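Small Parts, Shallow Bins

Last updated: March

A push-pull solenoid is a simple part to store badly. The plunger is polished and marks easily, the lead catches on its neighbours, and the plug on the end is the first thing to break. At Traltwood, the repair store keeps 34 lines of such parts and allows one solenoid to a tray at the sorting stage.

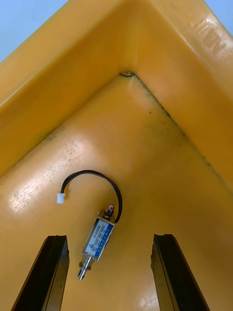 Leads are left in a loose curve. Tight coiling strains the joint at the housing, and Skorance, who supply the store, reject returns with kinked wire. Yellow-orange plastic was chosen for the trays so that dark leads and white plugs both show against it.

Bins stand either side of a steel tray lined with white paper. The paper is changed every Sunday.

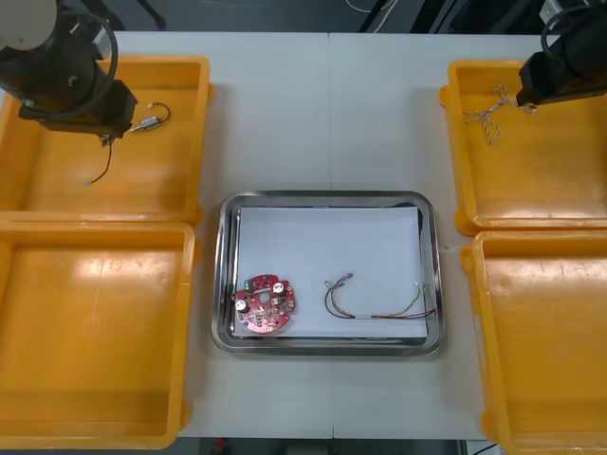 Words: Mpho Le Roux

Wire goes in a bin of its own. Mixed with plugged leads it tangles within 3 days.

Comments (2)

Mkhize: What rim height on the bins? Ours are 18 mm and plungers roll out.

Kustholm Stores: We line the trays too. Less scuffing.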